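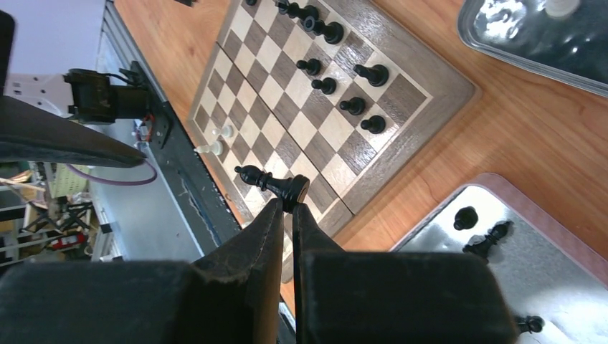
Chess tables, Homau open day

Quick write-up before I forget half of it. Went in January 2026, train was late, got there well after the doors opened. Coat still on for most of it.

Homau makes and mends board games, mostly chess. Bigger inside than it looks from the road. Mal-soon Seo was on the desk handing out maps (mine was upside down for a good while, my fault). Entry 3 dollars, coffee extra.

The sets

Went straight for the chess. Big folding board, cream and grey-brown squares, wide border with the corners rounded off. Set on an angle across a wooden table, lovely orangey-brown grain. Glossy black pieces. Pawns are the plain sort, little and neat. The taller ones have more going on — one has an open ring for a top, which I'd not seen before and quite liked. Would want to handle it for a week before deciding.

The board has a shine to it. Catches the light near the corner, specks as well. My own board at home is dead matt and I think I prefer that for long games. Matter of taste. The fold runs right across the middle, dark line, you stop noticing.

Workshop bit

Byung-chul Cho did the talk. Fast talker, good. They turned out 438 sets last year and repaired 700 odd pieces that came in by post, nearly all knights with the ears gone. Dogs, mostly. He passed round a tray of casualties. Somebody asked about weighting the bases and we got ten minutes on it, and I'd of happily had twenty.

Didn't get the name of the polish. Wrote it on my hand, washed my hand.

Other rooms

Ocampo had the stall by the stairs, travel sets and score books. Bought a score book. Paper's thin. Lindby room was shut for lunch when I got there and then I forgot to go back — Su-bin Moon tells me it had the old tournament clocks, so that's annoying.

Lunch was dumplings from the van out back. Queue long, worth it. Eat before the talk if you go, they'd run out of the pork by the time teh second lot came through.

Practical

Parking tight. Toilets up one flight, no lift that I saw. Bring cash for the stalls. Kids welcome, colouring table near the entrance. Next one is December, Phong Phí has the mailing list.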